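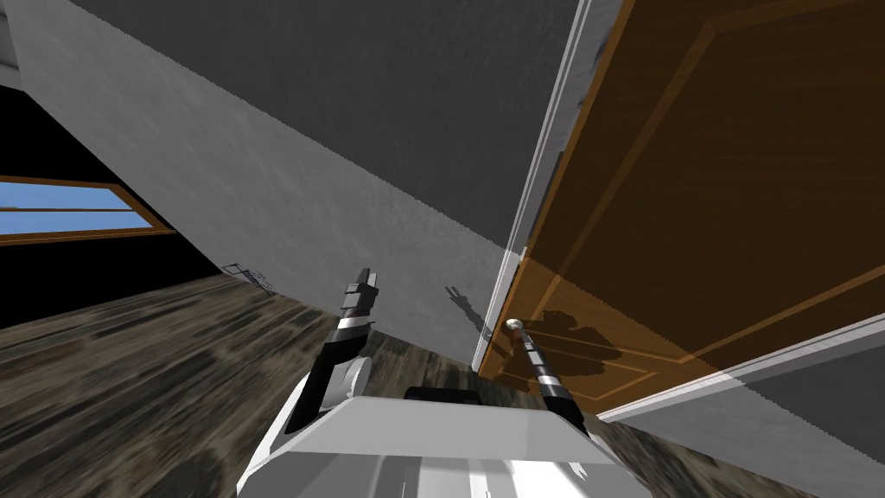
Gukileck in the Kurum simulator, door station. Right arm up at the knob, left arm held clear.

Gukileck (simulated cell)

Gukileck is a two-armed robot cell used for door opening work at the Beneš laboratory. It exists as a hardware robot and as a simulated copy, and the name is used loosely for both. This article covers mainly the simulated cell, which runs in Kurum, the lab's in-house simulator, and how it is set up, kept in order and repaired when it drifts from the hardware. For the door hardware see Noleck.

Contents
1 Overview
2 Setup
3 Calibration
4 Routine upkeep
5 Common faults and repairs
6 Revision history
7 See also

Overview

White body shell, black arms with silver bands at the joints, a two-finger gripper on the left arm. Each arm has 7 joints in the model, same as on the hardware. The overhead view from above and behind the body is the default for operators, who mostly want to see the arms and whatever the arms are reaching for.

The cell was first assembled in Kurum by Shuzhen Ye, who wrote the room and the door, and later taken over by Muchen Tan, who does most of the present upkeep. Early versions had a bare door panel standing in open space with no wall round it. The room was added because arms that worked fine in open space kept swinging through where the real wall would be.

The standard task is short. Approach the knob, close, turn, pull until the latch clears, stop. The other arm is parked. A longer version, in which the parked arm catches the edge of the door and pushes it wider, is kept on a separate branch and is not maintained to the same level.

Setup

Order matters, and most of the trouble reported by new users comes from doing it out of order.

The room is loaded first: floor, walls, trim, window. The floor is the reference for height and gets locked as soon as it is in. Anything loaded before the floor is locked takes its height from the simulator default, which is a few millimeters off, and then the door scrapes.

Next the door frame, then the door. The frame is fixed to the wall. The door hangs from a hinge joint with a friction value read from the Noleck file for that door. There are 8 door files at present. The one called "brown panel" is the usual starting point, knob low and near the edge, and it is the one all the regression runs use. The others differ in knob height, spring stiffness and swing direction. Lever handles are not supported yet.

The robot comes last. It is placed by its base and not by its grippers, which sounds obvious but the older loader did it the other way and some old scene files still carry gripper offsets. These have to be stripped out by hand. Search the file for "tip_" and delete the lines.

Then physics is started with motors off for two seconds so everything settles. If the door moves in that time something is wrong with the hinge. Stop and fix it before going on. Motors on, arms to park, check the park pose against the saved one. Done.

Calibration

Two things are calibrated in the simulated cell: knob contact and arm tracking.

Knob contact is done with the right arm only. The arm is brought up to the knob at low speed until the contact sensor in the model reports a touch, and the position is written down. Repeated from a few directions. The knob is a sphere on a short stem, so the touches should all fall on one sphere, and the fitting script gives its center and radius. If the fitted radius comes out larger than the drawn one, the collision shape is too fat. Usual culprit – someone exported the knob with a coarse mesh and the simulator wrapped it in a hull.

Arm tracking compares a recorded motion of the real arm with the same commands played in Kurum. The reference set has 238 recorded motions, made on the hardware at Beneš. Full set takes most of an afternoon, so a short subset is used for day to day checks and the full set is kept for releases. Joint friction and motor gains are then adjusted until the two agree. Wrist joints are the hard ones. The shoulder joints hardly ever need touching once set.

Calibration values live in one file per arm. The files are not interchangable, left to right, even though the arms are mirror copies of each other in the drawing. The real arms have worn differently and the values follow the real arms.

Routine upkeep

Upkeep of a simulated cell is mostly checking that nothing has changed. In practice:

After any simulator update, run the settle test and the short tracking subset.
After any change on the hardware (new fingers, new cable, a swapped motor), record fresh reference motions for that arm and refit.
Before a long batch, open the scene once and look at it. Actually look. Several lost batches would of been caught by a glance at the park pose.
Clear the cache folder when door files are edited. Kurum does not notice a changed mesh if the file name stays the same.
Keep the log of refits. Tan's rule is one line per refit, with the joint, old value, new value and initials.

Lighting is not part of the physics and can be changed freely for operators. For camera-based policies it does matter, and the light position is stored with the run. The shadows that the arms throw on the door and wall are left switched on for those runs, as the real cell has them too.

Common faults and repairs

Gripper passes through the knob. Time step too long, or closing speed too high for the time step. Halve the step first. If it still happens the collision shape is missing, usually from a failed export.

Gripper sticks to the knob after opening. Contact stiffness set too high. Lower it in small moves. A large drop will bring back the fault above.

Knob turns, latch does not clear. The latch in the Noleck files is a simple threshold on knob angle. Check the threshold against the real door. Ye's first files used degrees and the later ones radians, and a file from the wrong period gives a latch that never lets go.

Door drifts open by itself. Hinge axis out of plumb. Almost always caused by loading the door before locking the floor. Reload in the right order, no other cure is worth the time.

Arm shakes in park. Gains too stiff for the present step. Also seen when two copies of the controller are running, for example after a crash that left the first one alive. Check for that first, it's quicker.

Elbow clips the wall trim. Not a fault of the model in most cases. The base was placed too close. The hardware robot would hit it as well. Move the base back and save the scene under a new name.

Arm reaches the knob from underneath and slips off. Planner setting. The approach direction has a default of "any" and should be set to "front" for round knobs.

When none of this helps, the advice in the lab notes is to go back to the last good scene and bring changes in one at a time. Slow, but refits made on top of an unknown fault have to be thrown out later anyway.

Revision history

The first room version was finished in December and used a flat gray floor. Wood floor and paneled door came with the next. The door friction model was replaced after tests showed the old one let the door coast, where the real one stops about when the pull stops. Separate left and right calibration files were added by Tan. The gripper offsets were dropped from the loader in the same release, though as noted above not from the old scene files.

Open items: lever handles, a proper latch with a spring bolt, and cable drag on the real arms, which the model leaves out. Cable drag is thought to be behind most of the remaining wrist error. Not confirmed.

See also

Noleck (door file format)
Kurum (simulator)
Collision hull
Hinge friction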